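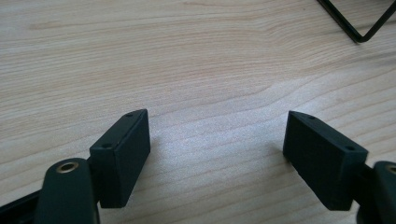
Reading time: 4 minutes

Our project asks why students at Selska dormitory sleep so little in November. We gave a short questionnaire to 62 residents and received all of them back.
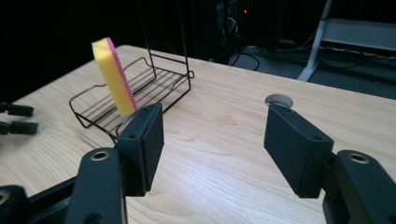 What was the main cause of short sleep?
Noise in the corridor after midnight, followed by late homework.

The third floor had the most complaints, because the kitchen there stays open all night.

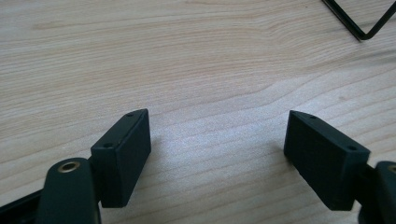
Ha-neul Yang remarked that the kitchen is quiet in exam weeks, so our result may be too strong. We accept this point and would like to repeat the questions in spring. 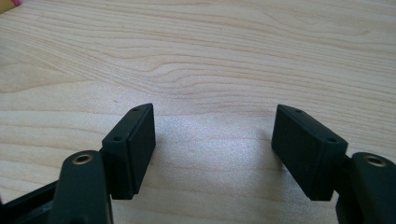 Maricruz Cortés
Student author, data and writing

For the second part I compared the answers with the door records, which had 271 entries after midnight.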